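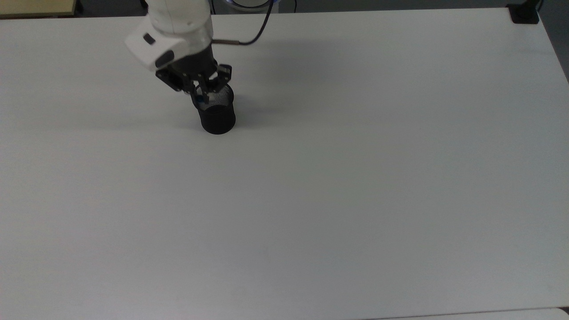

*The white arm and the mesh cup, second bench, Narkuleck open day.*

So I finally made it to the Narkuleck open day! I've been meaning to go for years, and every time it comes around I've got a wedding or a cold or a car that won't start. This year I had none of those, so on August 2, 2026 I filled a thermos, printed my ticket (they scan your phone, the paper was pointless) and drove out to Wurau.

The drive is easy until the last bit. The GPS wants you to turn in behind the lumber yard and there's a locked gate there, so ignore it and keep going to the second light. Parking is on grass. I got there just after the doors opened and there was already a line for name tags, mostly families, plus a few people in matching polo shirts who had clearly come over from Villanueva to check out the competition.

They split us into groups of 20 and sent us off in different directions. Mine started in the shop where they cut and drill the brackets, and I'll be quick about that part because it was so loud that I caught maybe one word in five. Good smell, though – cutting oil and hot coffee, just like my uncle's garage. A guy let the kids keep the little metal curls from the drill press, in a paper bag, with a stern talk about sharp edges.

Then came the room I'd driven out for, the one where they work on picking things up. It was so much quieter in there! They had several benches set up and our guide, Lavanya Nadar, took us to each one and let us hang around as long as we wanted. She's worked on grippers for most of her career and she talks about them the way my sister talks about her dogs.

I spent most of my time at the bench with the white arm. It's a smooth, shiny thing, all rounded, and then at the end there's this black two-finger gripper that looks like it came off a different machine entirely, all plates and joints. The job was a black mesh cup, the kind you'd keep pens in. The fingers come down on either side of the rim and straddle the opening, and I was leaning in so far that Lavanya had to remind me about the line on the floor (sorry, Lavanya).

I asked why a pen cup, and got a much longer answer than I expected. Mesh is a pain for the vision side, she said, since you can partly see through it and the software gets confused about where the wall is. She'd rather have a solid coffee mug any day. A plain bench top helps, and so does steady lighting, but the shadows still cause arguments in her team. She told us they do runs of 100 tries before they change anything, and then they change one thing and do it all over again. I would lose my mind. She seemed to find it relaxing.

A boy in our group asked if it could pick up an egg. She said yes, on a good day, and that they don't do eggs at open days anymore.

The other benches were fun too. One had a sorting demo called Flundadov, which I took for somebody's last name until I saw it on a poster, and I never did find out what it means. It sorts bolts by length. You could drop in a handful yourself and watch, and I went back and did it twice because the line was short. The last bench was down for the day with a sign taped to it saying "waiting on parts," so we all stood around and looked at it politely for a while.

Lunch was sausages or a bean salad, and I'd say go early, as the sausages were gone by the time our group got out. The bean salad was fine. It needed salt. I ate at a picnic table with a couple who had driven nearly 40 miles, and they were on their third open day and had opinions about all of them (the best one, they say, was the year you could steer an arm yourself with a joystick, and they wish that would come back. So do I, now).

After lunch there was a talk in the cafeteria, with slides, that ran long. I liked the part about cables. I'd never thought about it, but if an arm moves all day then so does the cable hanging off it, and somebody has to figure out how much slack to leave so it doesn't snag or wear through. I looked at every cable in the place differently after that.

A few things if you're thinking of going:

- Tickets are free but you do need one.
- Wear closed shoes. They turned away a woman in sandals from the shop part, though she was allowed in everywhere else.
- Ask for the gripper room first. It gets warm and crowded by the afternoon.
- Bring cash for the food.

Lavanya mentioned they're planning a smaller evening version in December, with fewer benches and more time at each one. I put my name on the list by the door on my way out, and then sat in the parking field for a good long while waiting for a minivan to get unstuck from the grass.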